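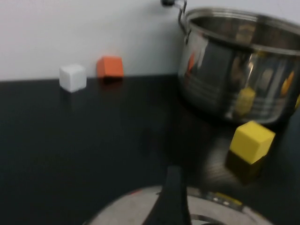

Was kostet ein Roboter?

Seite drucken | Artikel per E-Mail versenden

Wenn du dir ein Fahrrad wünschst, schaust du zuerst auf den Preis. Dann fällt dir vielleicht ein, dass du auch einen Helm brauchst, ein Schloss und eine Luftpumpe. Am Ende kostet alles zusammen mehr als nur das Fahrrad.

Bei einem Roboter ist es genauso, nur dass die Liste länger wird. In diesem Text geht es darum, was auf so einer Liste steht und wie man sie aufschreibt. Die Erwachsenen nennen eine solche Liste einen Kostenplan oder ein Budget. Das Wort spricht man „Büdschee“.

Zuerst die Aufgabe

Bevor man einen Roboter kauft, muss man wissen, was er tun soll. Das klingt einfach. Viele Leute machen es trotzdem andersherum: Sie sehen einen Roboter, finden ihn toll und überlegen erst danach, wofür sie ihn brauchen könnten.

Eine Aufgabe schreibt man am besten in einem einzigen Satz auf. Zum Beispiel so: „Der Roboter soll einen kleinen Würfel vom Tisch nehmen und in einen Topf legen.“ In diesem Satz steckt schon viel drin, was man zum Planen braucht.

Wie groß ist der Würfel? Davon hängt ab, wie weit sich die Greifhand öffnen muss.

Wie schwer ist er? Davon hängt ab, wie stark der Arm sein muss.

Wie hoch ist der Topf? Der Arm muss über den Rand kommen und darf dabei nicht anstoßen.

Wie weit stehen die Dinge auseinander? Ein kurzer Arm ist billiger, aber er kommt nicht überall hin.

Auf dem Foto ganz oben kannst du dir das ansehen. Da stehen ein weißer und ein orangefarbener Würfel hinten auf einem schwarzen Tisch, rechts ein großer Topf aus Edelstahl. Ein gelber Würfel scheint vor dem Topf über dem Tisch zu schweben. Für so eine Aufgabe braucht man keinen riesigen Roboter, wie er in einer Autofabrik steht. Ein kleiner Arm für den Tisch reicht.

Der Arm

Ein Roboterarm hat Gelenke, so ähnlich wie deine Schulter, dein Ellbogen und dein Handgelenk. In jedem Gelenk sitzt ein Motor. Je mehr Gelenke ein Arm hat, desto beweglicher ist er, und desto mehr Motoren muss man bezahlen. Viele Arme haben 6 Gelenke. Damit kann die Hand von oben, von vorn und von der Seite an einen Gegenstand herankommen.

Im Prospekt steht bei jedem Arm, wie viel er heben darf. Diese Zahl heißt Traglast. Aufgepasst: Die Hand wiegt auch etwas! Wenn ein Arm 2 Kilogramm tragen darf und die Hand allein schon ein Kilogramm wiegt, bleibt für die Sachen nur noch ein Kilogramm übrig. Das wird beim Einkaufen oft vergessen.

Die Hand

Die Hand heißt beim Roboter Greifer. Oft muss man sie extra kaufen. Es gibt Greifer mit zwei Fingern, Greifer mit mehreren Fingern und Greifer, die sich mit Unterdruck festsaugen. Ein Saugnapf hält eine glatte Glasplatte gut fest. Bei einem Wollpullover klappt es schlecht, weil die Luft durch die Maschen zieht.

Für Würfel mit geraden Seiten passt ein Greifer mit Fingern. Die Fingerspitzen nutzen sich mit der Zeit ab, so wie die Sohlen an deinen Schuhen. Ersatzfinger gehören also mit auf die Liste.

Die Augen

Ein Roboter ohne Kamera kann trotzdem arbeiten. Dann muss aber alles immer genau am selben Platz liegen. Wer einen Würfel ein Stück verschiebt, sorgt dafür, dass der Greifer danebengreift.

Mit einer Kamera kann der Computer erkennen, wo der Würfel gerade liegt. Manche Kameras hängen an der Decke oder stehen auf einem Stativ. Andere sitzen direkt am Handgelenk des Roboters und fahren überall mit hin. Beides hat Vorteile. Die Kamera an der Decke sieht den ganzen Tisch, aber manchmal ist der Arm im Weg. Die Kamera am Handgelenk sieht ganz nah, was die Hand tut. Bewegt sie sich schnell, können die Bilder unscharf werden.

Schwierig sind Dinge, die spiegeln. In einem blanken Topf sieht man die Farben von allem, was davorsteht. Auch ein glänzender Tisch spiegelt. Du weißt, dass der gelbe Fleck auf dem Topf kein zweiter Würfel ist. Ein Computerprogramm muss das erst lernen. Wer Geld sparen möchte, kann eine matte Unterlage kaufen. Die ist viel billiger als eine bessere Kamera.

Was man leicht vergisst

Jetzt kommen die Sachen, die dem Helm und der Luftpumpe beim Fahrrad entsprechen.

Der Tisch. Er darf nicht wackeln, sonst wackelt der Arm auch.

Der Computer. Er rechnet aus, wohin sich der Arm bewegen soll.

Der Not-Halt. Das ist ein roter Knopf, mit dem man den Roboter sofort anhalten kann. Er muss so angebracht sein, dass man ihn schnell erreicht.

Die Kabel. Sie müssen lang genug sein und dürfen nicht hängen bleiben, wenn der Arm sich dreht.

Der Strom. Er kostet jeden Monat etwas, auch wenn es bei einem kleinen Arm nicht viel ist.

Die Zeit. Jemand muss den Roboter aufbauen, einstellen und ausprobieren. Auch das muss bezahlt werden, denn in dieser Zeit kann der Mensch keine andere Arbeit machen.

Eine Werkstatt plant

In der Lernwerkstatt Zatedano sollte ein Roboterarm angeschafft werden, an dem Schulklassen üben können. Andri Kuster leitet die Werkstatt und hat die Liste geschrieben. Auf der ersten Seite stand nur der Arm. „Ich dachte, damit wäre das meiste erledigt“, erzählt er. Dann hat er die Liste seinem Kollegen Priit Rozīte gegeben, der früher Maschinen repariert hat. Der schrieb die zweite Seite voll.

Zwei Firmen haben der Werkstatt ein Angebot geschickt. Ein Angebot ist ein Brief, in dem steht, was eine Sache kostet und was alles dabei ist. Die Firma Talell war beim Arm billiger. Greifer und Kamera kosteten dort aber extra. Bei der Firma Wavska war der Arm teurer, dafür war ein Greifer schon dabei und die Kamera auch.

Andri Kuster hat die beiden Angebote nebeneinandergelegt und alles Fehlende dazugerechnet. Danach war Wavska um 779 Euro günstiger. Das konnte man an den Preisen auf der ersten Zeile nicht sehen.

Wichtig war ihm auch die Frage, wie lange man auf Ersatzteile wartet. Bei Talell konnten es bis zu 60 Tage sein. So lange hätte der Arm herumgestanden, ohne dass eine Klasse damit üben kann.

Kaufen oder leihen?

Man muss einen Roboter nicht immer kaufen. Manche Firmen verleihen ihre Geräte für ein paar Monate. Das heißt Miete. Man zahlt jeden Monat einen kleineren Betrag und gibt den Roboter am Ende zurück.

Leihen ist gut, wenn man noch nicht sicher ist, ob der Arm zur Aufgabe passt. Wer ihn aber mehrere Jahre behalten will, zahlt mit der Miete oft mehr als beim Kauf. Die Werkstatt hat zuerst einen Monat lang gemietet, im Mai, und danach gekauft. In diesem Monat fiel auf, dass der Tisch zu leicht war. Ein schwererer Tisch kam noch auf die Liste.

Das Polster

Zu einem guten Plan gehört Geld, für das es noch keinen Zweck gibt. Das nennt man Rücklage oder Puffer. Wenn ein Kabel bricht oder ein Finger am Greifer ersetzt werden muss, wird es daraus bezahlt. Bleibt am Ende des Jahres etwas übrig, hebt man es für das nächste Jahr auf.

Wörter zum Nachschlagen

Angebot: Brief mit Preisen, den man vor dem Kauf bekommt.
Budget: Plan, wie viel Geld man wofür ausgeben möchte.
Greifer: die Hand des Roboters.
Not-Halt: Knopf zum sofortigen Anhalten.
Rücklage: Geld, das für später aufgehoben wird.
Traglast: Gewicht, das ein Roboterarm tragen darf. Der Greifer zählt mit.

Zum Selbermachen

Such dir eine Aufgabe aus deinem Zimmer aus, zum Beispiel Bausteine in eine Kiste räumen. Schreib sie in einem Satz auf. Miss mit dem Lineal, wie groß der größte und der kleinste Baustein ist, und leg den schwersten auf die Küchenwaage. Danach misst du, wie weit es vom Boden bis über den Rand der Kiste ist. Mit diesen Zahlen könntest du schon bei einer Firma nach einem passenden Arm fragen.

Kontakt | © Kinderseiten der Lernwerkstatt Zatedano | Nach oben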